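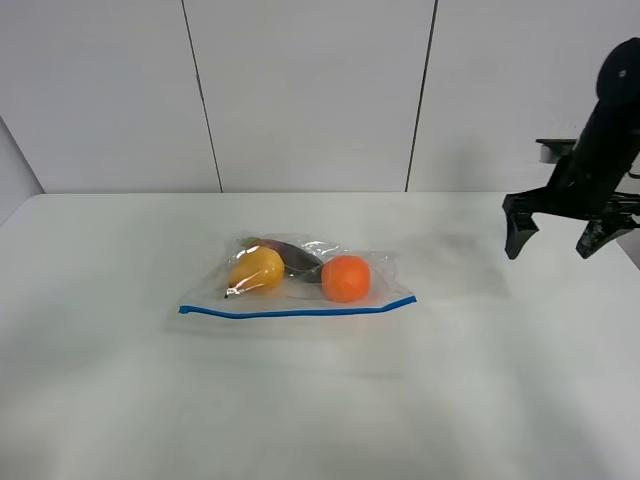 Burnie, Tasmania, November

Righto, the gallery I promised, plus all the budget waffle that goes with it! I've been looking after the equipment plan for the packing trial at Plinetbridge since winter, and a few of you have asked what we're getting for the money and what's still on the wish list. The pictures are short work, so most of what follows is me going on about quotes.

Bagged fruit and veg is the job we keep coming back to. A pear, an eggplant and a little orange fruit in a clear zip bag looks like the easiest thing in the world to pick up (I thought so too when I wrote the first budget, and you can tell). I'd priced the gripper as one line, near the bottom, just above freight. It's now a page of its own.

What I had in that first version was the arm, a gripper, a table and a bit of training. Naveen Sisodia went through it with a green pen and added fingertips, spare fingertips, cabling, mounting plates, a second light, and a line that only said "bags??" with a box around it. He was right about all of it, annoyingly. Bags are the hard bit. They crinkle, they shine, and the part you want to grab is never sitting the same way twice. If your products come in cartons you can skip half of my worries and spend the difference on something nice.

So, fingers. We've been quoted two ways. Rakmont will do a chunky pair of fingers at $600 a set with pads you can swap over yourself, and Tse came in at $674 with the pads bonded on, fitting included. On paper there's not much in it. Over a year I reckon the swappable ones win easily, as we'd be going through pads and not whole sets, but Gorazd Softić likes the bonded ones and he's the one who'll be doing the maintenance, so I've left both in the plan until he's had a proper go. I've asked Rakmont to put the pad price in writing. They've told me over the phone three times and it has been a different number each time, so that one stays in pencil.

If you're doing your own costing, ask for lead times on the small parts before you ask about the arm. The arm was quick! It was the mounting plate that held up the whole first quote, and I'd never have guessed. 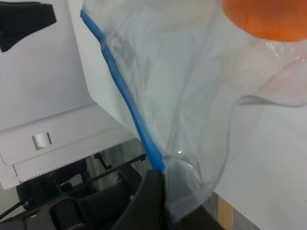 Fingers closed on the pinched end of the bag, where the blue zipper finishes.

I like that one a lot. It's the sort of close-up I wish I'd had in front of me when I was filling in supplier forms, with all those boxes for "object width" and "object weight". What do you put for the width of a bag? I left it blank on the Tse form and got a very polite phone call. We ended up describing the plastic instead, and how much slack there is, and the fellow on the other end said he'd rather have had that from the start. Put it in your first email and save yourself a week.

On cameras, Chia-jung Man has talked me into budgeting for a view up close as well as a fixed one on the whole table. I'd pencilled in just the fixed one to save a few dollars. Then she sat me down with shots of clear plastic on a white surface and asked me to point to the edge of the bag, and I couldn't, not all the way along. The blue strip helps heaps. So the second camera is in, and so is a trial of darker table mats, which cost next to nothing. I've put down 2 mats in different greys and we'll see which one people hate least.

Bags themselves are a running cost, so please don't tuck them under "sundries" the way I did. They get tired and cloudy from handling and then you're testing on something the customer would never see. Same with the produce. Sum-yee Cheung does the shopping run and keeps every docket in a biscuit tin, and when I added up the first lot I found 31 dockets, none of them in my spreadsheet. That's a real line now, with her name next to it. (The eggplants are the dear ones. Pears are cheap as chips down here in season, so pears get used for anything that might end in a drop.)

The big-ticket question is still whether we go for a second arm, the Barard that everyone was poking at on the demo day. I'm a maybe. It'd let one hold the bag while the other deals with the zipper, and I can see the appeal, but it also means more floor space, more guarding, another service contract, and a second set of everything I've listed up there. My feeling is that we finish sorting the fingers first and ask for the Barard in next year's round, with numbers from our own bench behind it. Gorazd disagrees, loudly. I've put both versions in the shared folder so you can read his notes in the margins as well as mine.

Still to chase: the pad price, a loan set of the bonded fingers, and whether freight across the strait is included or extra (it's always extra). If you've bought grippers for floppy packaging and have an opinion on pad material, please send it my way, I'm collecting them. I'll put more pictures up once the mats arrive.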